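Solleck Elix 6 Rolling Pin Lamp Kit: Review
September 29, 2018

The Elix 6 is a floor lamp sold as a kit. The box holds a steel base, a two-part stem, a frosted tube shade, an LED driver with a foot switch, and a bag of hardware. It was bought at the regular price from Valdovinos and used in a reading corner through the spring and summer, starting in March.

Assembly

The stem sections join with a threaded coupling. On the review unit the first turns were stiff, and a little candle wax on the threads fixed it. The base attaches with a single bolt and a locking washer. The manual shows the washer above the base plate in one drawing and below it in the next. Below is correct. With the washer on top, the stem can be turned by hand after tightening.

The cord has to be fed through the base before the bolt goes in. This step appears on the last page of the manual, after the lamp is already standing. Anyone who follows the pages in order will take the base off again.

The required hex key is included. A screwdriver is not, and the driver cover needs a small Phillips.

Dimensions and stability

Overall height with the shade fitted is 185 cm. The older Wastlow lamp it replaced measures 195 cm, and the difference matters under a sloped ceiling. The base is heavy for its size. On hard floors the lamp does not rock. On thick carpet it leans slightly, and there are no leveling feet. Two felt pads under the low side brought it back to vertical.

The cord exits at the rear of the base through a rubber grommet. It is long enough to reach an outlet behind a sofa but not one on the far side of it.

Light

The strip runs the full length of the shade on an internal spine. Rated output is 2,000 lumens at the top setting. No meter was used for this review, so that number is taken from the label. At the top setting the lamp lights a medium-sized room well enough for reading on either side. At the lowest setting it works as a night light.

There are 6 brightness steps. The first three are close together and hard to tell apart. The jump from four to five is large. A continuous dimmer would have been the better choice. The lamp remembers its last setting when turned off at the foot switch, but not when power is cut at the wall, in which case it returns to full brightness.

Color is a warm white and is not adjustable. There was no visible flicker at any step. The driver hums faintly at step two, audible only in a quiet room with an ear near the base.

Shade

The shade is the weak part. It is held by friction on two plastic rings, and the lower ring loosened after a few weeks. Solleck sent a replacement ring without charge, and the new one has a slightly raised lip that grips better. The frosted surface shows fingerprints under side light. A damp cloth removes them. Glass cleaner left streaks.

Heat is not a problem. After a full evening at the top step, the shade was barely warm and the driver cover was warm but could be touched without discomfort.

The strip can be replaced by pulling the spine out from the top, which takes a minute once the shade is off. Solleck sells the spare strip separately, and Valdovinos had it in stock at the time of writing. The foot switch is wired into the driver and cannot be swapped without cutting the cord. 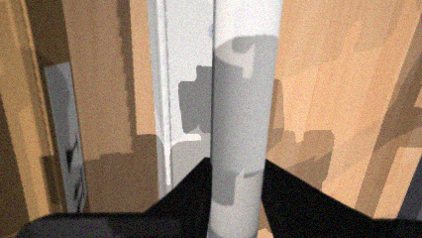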